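Saturday, late

My hands smell like rubber and I've got a red dent across the base of each thumb, and I am so happy. We got through both sets of jaws today. Four hours, two breaks, one argument about tape (I won).

Alcides had the bench ready by the time I came up the stairs with the coffees. He'd already charged everything and laid out both pairs, the Pronden ones we've had since spring and the new Witema ones that came on Thursday in a box big enough for a microwave. I've been wanting to try the Witema pair ever since Maritza came back from her visit and wouldn't stop talking about how light they are. She's right, they're light! I picked one up and laughed out loud. After months with the Prondens, which pull my wrists down until I'm holding my elbows against my ribs like a chicken, it felt like holding a hairbrush.

But light isn't everything, and I want to get this down before I forget, because on Monday Teófilo is going to ask me which pair I want and I'd like to have a real answer for him.

We started with the easy stuff. Pick up the cup, put down the cup. Both pairs fine. Then the wooden blocks, both fine again, although the Witema closes so fast that I pinched the first block by its corner and shot it across the room, and Alcides found it behind the door. He turned the spring down a notch and after that it behaved. I liked the Pronden better for blocks, to be fair to it. You feel the stop when the jaws meet the wood. With the other one you have to look.

Then cloth, which was what I'd really come for.

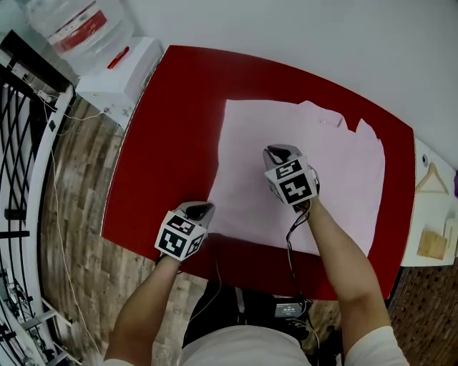

Folding is where I've been stuck for weeks. My own hands know how to do it and the grippers don't, and every time I stop to think about it I get worse. Today, though, something clicked. I quit trying to grab the corner from above. I had the pink piece spread on the red table, with its upper-right corner all bunched up in layers, and my old habit would have been to dive straight at the bunched part with the right hand and come up with three layers in the jaws. So I tried parking the left gripper down by the near edge as an anchor and coming in low with the right, nearly flat to the table, one jaw sliding under. One layer! I did it again and got one layer again. I made Alcides come and look and he said "okay, okay" in the voice he uses when he's impressed and doesn't want to stop typing.

After that I didn't want to quit. We ran ten folds with each pair, same cloth, same starting mess as near as I could make it. The Witema won on cloth and it wasn't close. The tips are thinner and they get under an edge where the Prondens just push it along and make a little wave. I dropped it twice with the Witema. With the Prondens I lost track, and Alcides, who did not lose track, says seven out of ten, thank you Alcides.

Things I don't love about the new pair, so I'm being fair: the cable on the right one. It comes out at the base and runs down past my wrist, and whenever I reach across to the far side I can feel it tug. By the second hour I was planning my reaches around it, and that's a bad sign, because then the recordings are full of me dodging a cable. Deisy thinks we can run it up the forearm with a sleeve and a bit of slack. I want to try that first thing. Also the marker cubes sit a little further out than I'm used to, and I knocked them together twice bringing both hands to the middle. The tracking jumped both times and we had to throw those takes out. I'll learn the distance, I think. I got used to the other ones.

The trigger is lovely. I should write that down too. It's got a long, soft pull, so you can close halfway and hold there, and halfway is what you need for cloth. My index finger isn't sore at all. It's only the thumbs.

Abelardo called around six to see how it was going and I talked at him for so long he put me on speaker and made dinner. He wants to know if the thin tips will last. I have no idea! He says the ones at his old job wore smooth after 300 picks and then they couldn't hold a sock. So I'm going to take a close-up of the tips every evening and see if the edges change.

For Monday: sleeve for the cable, spring one notch down from the factory setting, towels (the thick ones, I want to scare it a little), and ask Maritza whether her people used the rubber covers or left the tips bare. If Teófilo asks, my vote is Witema for cloth, and keep the Prondens on the shelf for blocks and cups.

Going to put ice on my thumbs and go to bed.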